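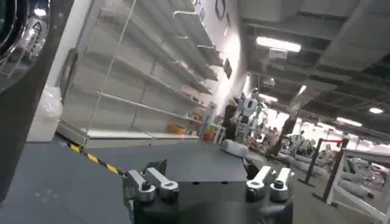

The operations manager at Donley, a contract textile rental firm, measures towel life in wash cycles. "Age tells you very little," she said. "A towel that sits in a cupboard for a year is still a new towel."

Donley retires bath towels on tensile loss. Samples are pulled every 30 cycles and tested in both directions. The warp usually holds up - the hems go first, then the pile along the fold line.

Most early failures trace back to chemistry. "People overdose the bleach and then blame the cotton," she said. The company now doses by load weight and checks the pH of the final rinse.
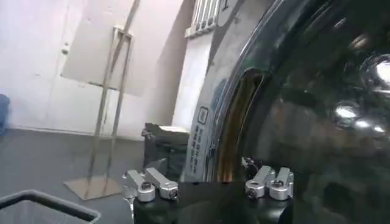
**BELLACH, September 12, 2026** - Water hardness is the other variable. The Bellach site draws from a well, and its softener is regenerated every 1000 gallons. Before that interval was set, gray linen came back from customers at over twice the present rate.

Asked about drying, she was brief. "Stop at 5 percent residual moisture. Past that you are paying to break fibers."

A trial of a polyester-core yarn at the Vurnorard site ends in October. She would not give interim results.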